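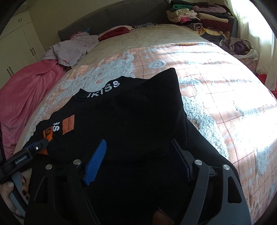

Black top on the bed, sunny side of the room.

Movmont door alarm, 3 stars

Bought in March after a burglar went down our street trying handles. It cost £139 and sticks to the frame in minutes. The siren is superb. It has so far caught me, my mother and a man delivering compost. The app logs every arrest, so to speak, but forgets the time, which the police officer who called round found less charming than I did. Batteries extra, naturally.
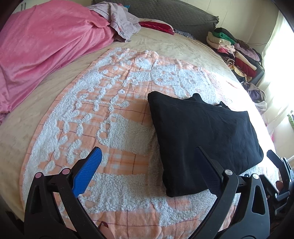 Gladys Espinoza: Mine keeps the time fine once you update the app. Still screams at my mother, though.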